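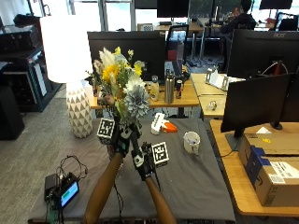 Faux bouquet keeps flopping open, how do you get it to hold a shape?

Forum: Home Decor > Artificial and Dried Flowers

aimank
I've been putting together a big mixed bunch for the console table in our entry. Pampas plumes, yellow daisy-type flowers, one large blue-gray dahlia, and a lot of green and white filler. All of it is artificial. In my hand it looks good. As soon as I put it in the vase, the pampas leans back, the dahlia drops to one side, and there's a hole in the middle.

The vase is a Delard, tall and straight, with a mouth about as wide as a coffee can. I've tried crumpled newspaper in the bottom and it didn't help much. Is this a vase problem or a bouquet problem? I'd like to avoid buying another vase.

pons_b
Bouquet problem first, vase problem second. If it holds together in your hand and falls apart in the vase, then your hand is doing the work and nothing replaces it when you let go. Tie it before it goes in.

Hold the stems at the point where they cross, wrap with floral tape, then wrap again with wire or a zip tie. Trim the bottoms level after that. Don't trim first.

drultico_gal
Agree on tying. Add stems at an angle, all slanting the same direction, and turn the bunch a little after each one. You get a spiral at the grip point and the top opens evenly. With straight up and down stems you get the hole in the middle.

aimank
I did not spiral anything. I just kept adding stems to the front. That probably explains the hole.

Where on the stem should the tie go? The pampas stems are much longer than everything else.

pons_b
With faux I go a bit lower than halfway. The higher you tie, the tighter and rounder the top. The lower you tie, the wider it fans out. If you want it loose, go low, but then the vase mouth has to hold it.

hakim_s
I'm going to disagree with the tying. I've done arrangements for a furniture showroom for 7 years and I don't tie artificial stems at all if they're going in an opaque vase. They have wire inside. Bend the bottom of each stem into a hook or an L, fill the vase with something heavy, and push them in one at a time. You can then pull out one flower and move it without undoing the whole thing.

A tied bunch in a straight vase always ends up looking like somebody dropped it in there.

pons_b
That's fine if you're doing it on site and leaving it. If you have to lift it out to dust or move it to another room, you're starting over every time. Tied bunch comes out in one piece.

hakim_s
I don't lift it out to dust. I use a hair dryer on cool and leave it where it is.

pons_b
Then we do it differently.

gobnait_nm
Both of you are right for different vases. Aiman, is yours glass or ceramic?

aimank
Ceramic, white, can't see inside.

gobnait_nm
Then you could do either one. What I would do is a loose tie on the small yellow flowers and the filler only, so the center stays full. Put that in, then push the dahlia and the pampas in separately around it. The heavy heads are the ones you will want to adjust.

For filler in the vase I use dry sand in a zip bag with clean gravel on top. Newspaper compresses. Floral foam crumbles if you move the stems more than a couple of times.

wasten22
Check the dahlia too. The big faux ones are heavy for their stem and they turn no matter what you do with the rest. I tape a piece of stiff wire alongside, from right under the head to the bottom. Green tape, and you can't see it from a few feet away.

aimank
That's exactly what it does, it turns and faces the wall. I'll try the wire.

Any opinion on the pampas? I have it all on the left side because I liked it that way, but my sister says it looks like it's growing out of a different arrangement.

drultico_gal
Leave most of it on the left and move one plume toward the back right, shorter than the others. It doesn't have to be balanced but it does need to show up in more than one place.

hakim_s
I'd leave it all on the left. One-sided is fine on a console where you only see the front. Put the dahlia low on the right and that's your counterweight.

drultico_gal
In an entry you walk past it from the side though.

hakim_s
Fair. Depends on the entry.

adi_latuheru
Coming in with a shedding question. Does your faux pampas shed? Mine does, and I thought that was only a problem with the real kind.

aimank
A little, mostly when I handle it. I took it outside and shook it and that got most of it. It still leaves some fluff on dark fabric.

gobnait_nm
Light coat of unscented hairspray, outdoors, then let it dry before you bring it in. Don't use it on the fabric petals. It leaves a shine on them and then dust sticks.

wasten22
Second that about the petals. I ruined a bunch of white ones.

aimank
Update. I redid it this evening. Spiraled the small yellow ones and the filler, tied low with tape and a zip tie, sand bag and gravel in the vase, dahlia wired and pushed in separately. One plume moved to the back. The dahlia stays put now. The hole is gone.

It's still a bit wide at the top and it touches the lampshade on that side, so I need to either shorten the outer plume or move the lamp.

pons_b
Move the lamp. You can't put length back on a stem.

hakim_s
Or bend the plume stem in at the base. No cutting needed.

aimank
Bent it. That cleared the shade with a couple of inches to spare. Thanks all.

adi_latuheru
What gauge of wire for the dahlia? Mine just started leaning.

wasten22
18. Thinner than that and it bends along with the flower.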